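Home News Features Community Subscribe

Filed under: Courts & Crime, Features

The two-hour courtroom that gives people their wallets back

At 8 in the morning the hallway outside the Dunleavy courthouse's smallest room is already noisy, and I mean that in the best way. There are toddlers, takeout coffees, and a man in a good suit who has come about a stolen canoe.

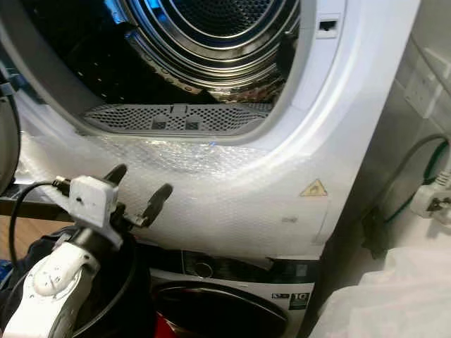
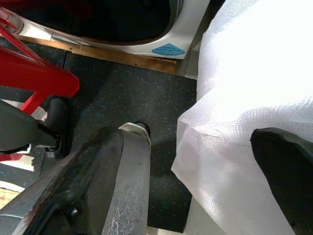 Photos: Trasden Features

Everyone is waiting for restitution court, the part of a fraud or theft case most of us never hear about. The sentence makes the paper. The paying back goes on for years, in cheques of $90 or $100, and until last February it mostly went on badly.

Deepika Poojary changed that. A former Crown clerk, she had a filing cabinet full of orders that had never been followed up, 1207 of them, and she read every one (on her own weekends, at first!). Some victims had moved. Some had died, and the money belonged to their kids. Plenty of offenders had been paying faithfully into an account that sent nothing out.

"I kept finding people who'd done what the judge told them to do," she says. "And the neighbour they stole from had no idea."

So now there's a sitting each month, 2 hours long, with both sides invited and neither forced to speak. I watched a young woman who had drained the Naren Street hockey club's account hand over her final payment. The club's president, Justinas Kairys, signed the form, folded it, and asked whether she still skated. She does. They talked about blades for a good five minutes while the judge sorted her papers.

It doesn't always go so gently. The canoe owner left annoyed, with a new payment schedule and a few choice words for the old one. But he'll be back next month, and so will I, with a better coffee and a seat nearer the front.

Contact us | Copyright Trasden Features | Back to top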